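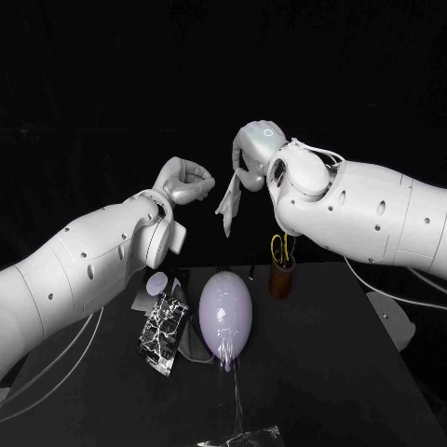
Two robot arms at a table, the left hand in a loose fist

Read the Bible straight through, or in the order it happened?
Posted 2023-11-12 by pewthree
Last updated: 14 hours ago

pewthree
Quick one, on my lunch. Our group at Neltside wants to start a one year read in January and I'm supposed to pick the plan. Two camps already. Half want cover to cover, Genesis to Revelation. Other half want chronological, where the prophets get slotted in with the kings they were yelling at. I've done cover to cover twice and died in Leviticus once. Never done the other. Anyone run a group on it?

oldboots
Did chronological last year. Loved Kings and Chronicles side by side. Suddenly Jeremiah makes sense. But lots of page flipping, and if someone misses a week they're lost.

grace_and_gravy
Cover to cover. The books were put in an order for a reason and I don't like somebody else's guess at the dates telling me where Job goes. Nobody agrees on Job.

oldboots
Somebody else put them in the order you've got now, too. The Hebrew order isn't the same as ours - Chronicles is at the end. So which one is the "real" order?

grace_and_gravy
Fair on Chronicles. Still think a first timer should read the book as its printed on their lap.

tmw_taren
We did the chronological one in Taren with the Golob reading Bible, everything already rearranged. 1426 pages, print is tiny, no flipping at all. Downside is you can't find anything on a Sunday. Pastor says turn to Amos and half the row is hunting. Bring your normal one for church.

pewthree
How many stuck with it?

tmw_taren
Started with about 30, less than half by summer. Gospels were what got people back. Four accounts of the same day in one sitting, good talks came out of that.

fieldmouse
Going to disagree with that part. Mashing the gospels together is the worst thing about those plans. Mark is short and fast and you should feel that. Chop it up with John and you lose both. We read each one whole and then compared.

oldboots
Agree actualy. That's the one spot I'd break the plan.

fieldmouse
Also please give them a psalm a day no matter what you pick. Chronological dumps a big pile of David on you all at once. On a bad day you can do Psalm 134, it's three verses, still counts

grace_and_gravy
Ok yes to that.

pewthree
Anybody use the Bidico app for the schedule? Someone in the group swears by it.

tmw_taren
It's fine. Nags you when you're behind. I turned that off. A paper list in the back cover works better for the older folks, and for me.

pewthree
Ok leaning chronological for the OT, gospels whole, psalm a day. Will print a list. Still don't know where to put Job

grace_and_gravy
Right before Psalms. Where it is.

oldboots
After Genesis 11.

Related threads
- Do you write in your Bible? Pen or pencil
- Reading the genealogies out loud, skip or suffer
- Study Bible vs plain text for a new believer
- Minor prophets: which one first?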